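## 4. Running a grasp-ranking trial

This section covers one trial of the Foltell ranking method on the bin bench. Finish the camera check in section 3 first.

1. Clamp the bin so that it can't shift on the table.
2. Put the trial objects on the main floor of the bin. Mix shapes and finishes – clear plastic, soft foam and hard round items should all be there.
3. Leave the objects as they land. Tipped and touching items are part of the test.
4. Move the arm to its start pose and save a depth image.
5. Run `rank` with the sample count set to 624. The script scores each candidate grasp and keeps the best 10.

**Caution:** Keep your hands out of the bin while the arm is powered. Press the stop button before you move an object.
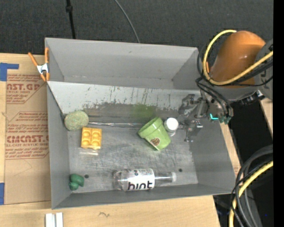
*Photo: Skirkitley bench camera. Source: Riseron project files.*

A clear bottle lying flat, like the one with the "hint" label, is a hard case for the depth image. Its ends let the gray floor show through, and the script may place most of its candidates on the label. Do not correct this by hand. Log the grasps as they are.

6. Start the pick. The arm tries the top-ranked grasp only.
7. Mark the attempt as a success if the object clears the rim and stays in the gripper.
8. Put the object back and repeat until you have 100 attempts.

**Note:** In our June runs, the ranker was least reliable in the first 40 attempts after a finger change. Recalibrate the fingers and discard any set that was started without it.

Results are written to `trials/` at the end of each set. To compare them with the Gökçe baseline, go to section 5.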